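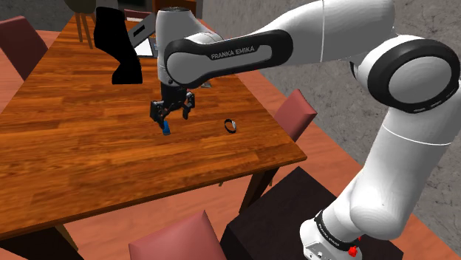 3.2 Collecting demonstrations by remote control

All demonstrations were recorded in simulation with a Franka arm and a two-finger gripper working over a wooden dining table. The operator moves a hand-held controller, and its change in pose since the last clutch press is scaled and sent to the arm as an end-effector target. Releasing the clutch freezes the target, so the operator can bring the hand back to a comfortable position without moving the arm. The trigger opens and closes the fingers. Commands pass through Kitum, our input layer, which drops targets outside the joint limits and returns the last valid pose.

Each episode starts with the gripper open. The small items on the tabletop include a blue object and a wristwatch (Figure 4). The watch is the harder of the two to teach. Its strap forms an open loop, and a finger may be placed either inside the loop or outside it. Operators were told to choose one approach before descending and to keep to it, as mixed approaches within an episode gave action labels that the policy averaged poorly. Chairs and larger items, among them a laptop, were left in place during recording and carry no task label.
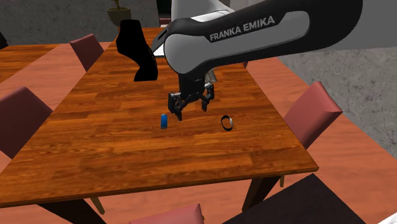

Figure 4. Open gripper over the table, with the blue object and the wristwatch in front of it.

Demonstrations came from 12 operators, none of whom had used the controller before. Each completed a practice block of roughly 14 minutes, which was discarded. After filtering, 3025 episodes remained. An episode was removed if the clutch was held open for longer than the time limit, if the target jumped between consecutive steps, or if the operator marked it as failed. Two of the authors (Kozma and Bepari) reviewed the remaining episodes in replay and resolved disagreements by discussion.

We also tried hand guiding, using a passive replica arm whose joint angles were copied to the simulated one. Paths were smoother in free space, but operators found it hard to judge finger height near the tabletop, and the final descent was often repeated. These recordings are used only in the comparison in Section 5.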